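Workshop tips: comparing grippers at home without losing your mind (or your screws)

I've had three different grippers on the same small arm since January, and people keep emailing me to ask which one to buy. I'll get to that, sort of. Mostly I want to pass on the habits that made the comparing go better, because for the first few weeks I was basically swapping parts and going by feel, and going by feel is how you end up loving whichever one you bolted on last.

Same objects, same order

Make a kit and leave it alone. Mine lives in a shoebox and has hard things, slippery things, squashy things and at least one thing that's a total pain. Don't add to it halfway through! I did, in week two, and had to throw out a whole notebook page because the Fogh had been tested on stuff the Pleltier had never met.

Test tubes are great for this, by the way. They're narrow, they roll, and a jaw that's even slightly crooked will send them skating across the floor. If you've got kids or pets about, buy plastic ones for the early rounds and save the glass for when you trust your grip force.

Write down the tries, all of them

I know, I know. But you really do forget the bad ones. I keep a tally sheet on a clipboard, one column per gripper, a stroke for a pick and a circle for a drop. By the end of summer I was at 2,503 tries on the Pleltier and 1,533 on the Fogh, and only 751 on the Rodthorpe (it arrived late, and the first one had a stripped thread and went back in the same box). Those numbers aren't even, so I compare percentages and try not to get too excited about the Rodthorpe yet.

One more thing on the sheet: write what you changed that day. New pads, different cable, moved the camera. Bergþóra Ketilsson, who talked me into this hobby to begin with, writes hers in red pen, and I've copied her. When a bad afternoon turns up in the numbers I can run my finger down the margin and there's the culprit.

Jaw pads for cheap

Bare metal jaws are fine on boxes and blocks and hopeless on anything smooth. Before you pay for fancy fingertips, try these:

Self-stick drawer liner, cut a little oversize and folded around the tip. Lasts me around 4 days of steady use.

The cuff of a dishwashing glove. Grippier than the liner, but it picks up lint like you wouldn't believe, so wipe it with a damp cloth between rounds.

Heat-shrink tubing. Neatest looking, least grip. Nice for soft toys, where you don't need much bite anyway.

Whatever you use, clean the metal with rubbing alcohol first and let it dry all the way. And do both fingers at the same time – one new pad and one old pad will twist everything you pick up.

Cables, ugh

More of my lost afternoons came from cables than from grippers. Anything that runs along the arm needs slack at every joint, and the way to check is to move the arm by hand (power off!) to its furthest reach in each direction before you tie anything down. Use hook-and-loop straps. Zip ties look tidy until the third swap, and then you're in there with side cutters next to a wire you'd like to keep.

Put a strip of colored tape on each plug and a matching strip on its socket. I use nail polish on the tiny ones.

Where to put the camera

I tried three spots: on a tripod beside the arm, clamped to a shelf above, and right at the wrist. The tripod one got kicked. The shelf one was lovely until the arm reached in and blocked the very thing it was reaching for. The wrist camera is the keeper for me, because you can see both fingertips and whatever's between them, and it goes where the gripper goes. Tilt it so the tips land low in the picture and you still have a good stretch of floor ahead.

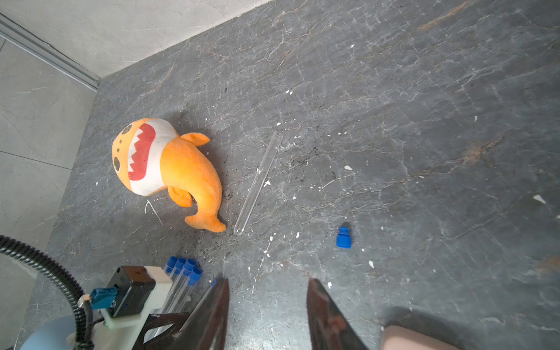
You do give up some view to your own brackets and cables at the wrist, so if you can spare a second camera, keep one farther back too. And wipe the lens. A thumbprint turns every highlight into a smear, and I spent an entire evening fiddling with exposure settings before I thought of it.

Lighting matters more than the camera does, I think. One lamp bounced off a wall beats two pointed straight down, especially with clear things, which pretty much vanish under a harsh bulb. Pull the blinds as well if you're comparing across a whole day.

Controllers

I've only used two for any length of time. The Tindness has the nicer knobs and a big friendly stop button, and the one that came with the arm has neither but starts up quicker. Kamonchanok Rungrueang wrote to say she turns the closing speed down by half for the first ten tries with any new gripper, and I've started doing it too. Fewer things get launched under the fridge.

So, which one?

For smooth, skinny things, the Pleltier with glove-cuff pads. For squashy things I like the Fogh, which closes slowly and doesn't bunch the fabric up as much. Ask me about the Rodthorpe when it has a few more strokes on the clipboard. I still need to order pads for it, and a new red pen.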